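Unit 6 Handout: Task Allocation at a Two-Arm Bench

Course: Automation and Work Organization
Prepared by Homa Karimi; revised August

Read before the seminar. Bring your notes from Unit 5 on job description analysis, as the exercise in 6.5 depends on them.

6.1 Background to the case

Gararent rents out office and event equipment. Returned items pass through an inspection room before they go back on the shelf. Power strips and plug adapters make up a large part of the returns, and until last year they were handled entirely by hand: unpack, separate, check, wipe, sort into bins. The work was done by 3 inspectors per shift, each at a separate bench.

The firm then commissioned a two-arm cell from Rotano, an integrator. The cell was given one part of the job, the handling of strips and adapters on the bench. Testing, the decision to scrap, and all paperwork stayed with the inspectors. Setareh Golestani, who supervised the inspection room during the change, supplied the shift records used in this unit. The records cover 2850 returned items.

6.2 What the cell handles

A strip often comes back with an adapter still on it. For a person this is a minor matter. One hand holds the strip, the other pulls, and neither movement is planned. For a pair of arms the same act has to be divided into positions, approach directions and grip forces, and the two arms must agree on which of them is holding and which is acting.

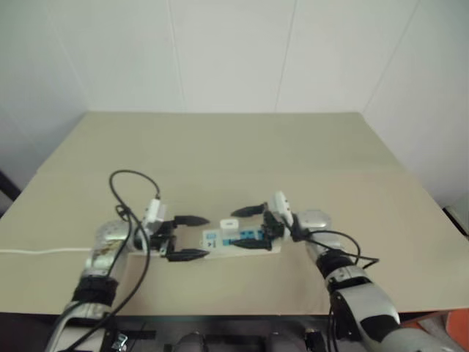
Figure 6.1. Both grippers at the power strip, fingers open on either side of it. A small plug or adapter is on top.

Note the finger shape. Narrow pointed fingers can reach along both sides of a low object, but they offer little contact area. A strip gripped near one end tends to turn when force is applied at the other. The integrator's first proposal was a fixed clamp on the bench. The inspectors objected that returned strips vary too much in length, and the clamp was dropped in favor of holding with the second arm. This is recorded in the project log as a design change requested by the customer. It was in fact requested by two inspectors, Esmaeil Pakzad and Mahsa Fallahi, and the difference matters for section 6.4.

6.3 Division of the task

The original job was broken into steps and each step was assigned. The assignment in use at the end of the trial was as follows.

1. Unpack the crate and discard wrapping. Inspector.

2. Place one strip on the bench, within reach of both arms. Inspector.

3. Separate adapter and strip. Cell. If the cell stops, the inspector finishes the step by hand and logs the stop.

4. Handle strip and adapter as two separate objects. Cell. The strip may lie at any angle, and its cord is not straightened first, so the cord has to be treated as part of the object when a path is planned.

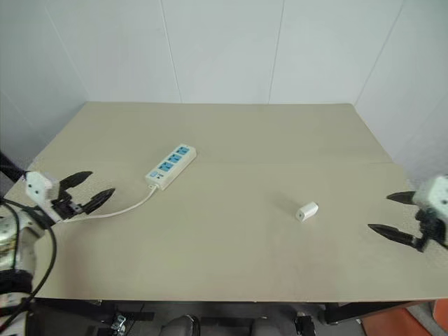 5. Electrical test and visual check. Inspector.

6. Scrap or return to stock. Inspector, with a second signature for scrap.

Steps 1 and 2 were once a few seconds of a continuous job. They are now separate duties performed at the pace of the cell. Step 5 has grown. The inspector who used to notice a cracked housing while pulling off the adapter no longer touches the item at that point, and the check has to be made deliberately later on.

6.4 Effects on the inspectors

Three effects are visible in the records and interviews.

Pacing. Inspectors set their own order of work before the change and grouped similar items together. With the cell running, items are presented one at a time. Fallahi reported that she was less tired in the hands at the end of a shift and more tired in general - she attributed the second to waiting.

Skill. Recovery from a stop requires knowing where it is safe to reach and how to restart. This was taught in a session of 20 minutes, which the inspectors considered too short. Pakzad became the person others called, without any change in title or pay grade.

Credit. Suggestions from the bench reached the integrator through the supervisor and were logged under the firm's name. Golestani later added a column for the originator. Compare the Heydari case in Unit 4, where no such record was kept and the dispute over regrading could not be settled.

6.5 Exercise

Work in pairs. Using the step list in 6.3, write a revised job description for the inspector, one page at most. State which duties are new, which have been removed, and which have the same name but a different content. Then propose a pay grade and defend it using the Unit 5 criteria.

Submit to Afshin Esfahani before the seminar. Late work is accepted only by prior agreement - write to him, not to me.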